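Notebook, dye bench
January, started 9.40 am

Third go at the walnut hull bath. The last two came out the colour of weak tea, which the Orgate order did not ask for. They asked for "bark". I have looked at a fair bit of bark this week and can report that it varies.

Hulls from the Meltari sack, soaked since before the break. The smell has matured. Strained twice through the old curtain, then once more when the curtain gave way along the hem.

Bath A: 156 g hulls, wool skeins, no mordant. Held at 82 degrees for an hour, or as near as the ring would allow. The dial has two settings, sulk and boil.

Bath B: same again with a pinch of iron, added at the end. My pinch. Whoever does the repeat should weigh theirs, and then tell me what mine was.

11.15. A is a decent mid brown, a bit pink when held to the window. B went grey-brown within minutes and is much closer to what I think they mean. Left both to cool in the pot. Please don't tip B down the sink, we had words with the landlord about the last one.

Linen offcuts took almost nothing, as expected. I put them in anyway. Soy milk pre-soak next, two coats, and they need to dry fully between. 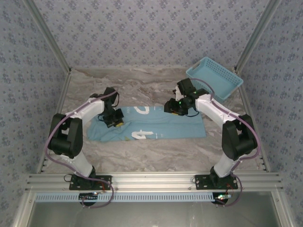

The Trukel thermometer reads 17 in a room where I am wearing a coat and 19 if you breathe on it. Check it against the glass one before trusting any of the figures on this page, including the ones I've underlined.

Rinse water from A ran clear on the fourth bucket. B still shedding on the sixth. Could be the iron, could be that I crammed the pot. Repeat with half the wool.

To do: light test strips in the south window, half covered with card. Ring Buthelezi about more hulls, and ask for them without the twigs this time.

Recent entries
Walnut, second attempt (tea again)
Madder and the hard water problem
Soy milk pre-soak: notes and regrets
Cleaning the big pot
Onion skins, what to charge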